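Wistville Community Kitchen — weekly fruit bench and serving gear check
Date: 4 December 2024
Checked by: Nhàn Thân
Copy to: Percy Montoya

Mark each line OK, FIX or N/A. Comments short please, Percy has to type these up.

1. Hand basin, soap and towels
OK. Towels low, one sleeve left. Ordered more from Gatel, order 778.

2. Sanitiser bottle labelled and dated
FIX. Label gone soft and unreadable again. Use the marker from the office, not the biro. Done before I left but wants a proper label.

3. Floor mats flat, no curled corners
OK by the basin. FIX at the cool room door — corner lifts, I caught my foot on it. Tape is a stopgap, needs a new mat.

4. Cool room temp log filled in
FIX. Two gaps, both afternoons. Please write it down even if you're flat out.

5. Fruit delivery, boxes off the floor
OK. Brasesex boxes on the bottom shelf, Chu boxes above. Docket 984 signed. One box of bananas a bit crushed on the side, fruit inside fine, told the driver.

6. Soft or split fruit pulled out
OK. Mangoes going quicker than last week so check them mornings and arvos. Anything split goes in the compost bucket, not back in the box "for smoothies".

7. Knives and peelers counted back in
OK. All 16 there. Small paring knife has a loose handle, taken off the rack, dont put it back.

8. Chopping boards
FIX. Green board deeply scored, can't get it clean. Replace. Others OK.

9. Serving trays, no cracks or chips
OK overall. Black trays — run a finger round the raised edge, chips are hard to see on the gloss. Look at them under the light as well, marks on the base show up or they don't depending where you stand. Any speck, wipe it first, then decide.

10. Bench covering
OK but wrinkling. Smooth it out before anything gets set down.

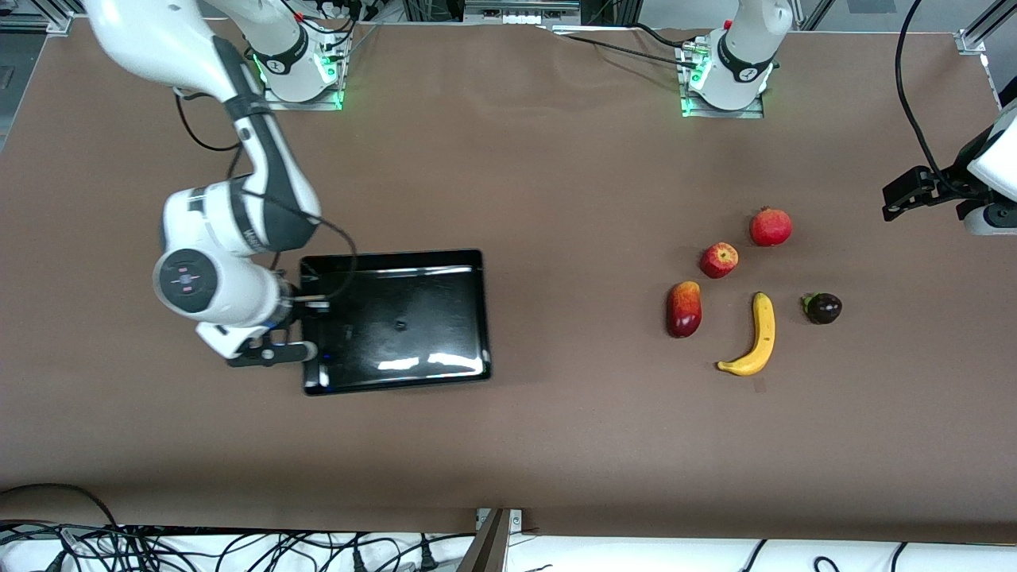
Whole fruit gets washed before it goes on a tray, bananas included, I know people skip them. Pomegranates need a rub round the crown, dirt sits in there. Apples and mangoes under the tap, dry with paper, then tray. Leave a bit of space between peices so nothing bruises.

11. Leads and cables clear of the wet area
OK today. Keep checking.

12. First aid kit
FIX. Out of blue plasters. Burn gel OK.

13. Bins emptied, lids on
OK. Compost bucket lid doesn't click shut, will do for now.

To do before next check: door mat, green board, plasters, sanitiser label. Percy to chase the mat — quote was $540 for the long one, seems a lot, ask about the short.

Signed N. Thân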